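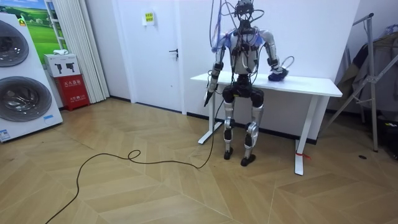 Good afternoon, and thank you for staying until the last talk. My subject is the standing desk, and most of all the floor under it, because I think we choose the desk with care and then we forget the floor. At Clumby we moved 58 people to standing desks, and I was in charge of the furniture for the whole move. Look at the desk against the wall. It has a flat white top, two legs, and each leg has a horizontal foot that rests on the floor. Now look at the long black cable that goes over the herringbone wood and makes a small loop in the middle. A loop like this is where a shoe goes in.

(Wait a little. Let them look at the floor.)

Next point: the cable and the height. A sitting desk stays where it is. A standing desk that goes up and down pulls its cables with it, so each cable must have enough length for the highest position. In our first month we measured them at the lowest position. This was my mistake. 29 desks had to be done again, and I did many of them myself, on my knees, in November, with the heating off.

What we do now:
Raise the desk fully before you fix any cable.
Tie the extra length under the desktop, never on the floor.
Bring the power from the wall side, so that no cable crosses the place where people stand or walk.
Put a colored tie on each desk leg after the check. Ours are green. Any color is good if everybody knows what it means.

(If there is time, tell the story of the Flitstead office and the coffee.)

About wooden floors. I like them very much, but the feet of a desk can leave marks when somebody pushes it. We put felt under every foot. The felt gets dirty and thin, so we change it every 6 months. One person lifts and the other person puts the felt – please do not try this alone.

Somebody will ask about mats. A mat is good for the legs, but the edge must be flat. I prefer a thin one.

Last slide is the checklist. Paper copies are on the table by the door, please take one. Questions now, until the room closes.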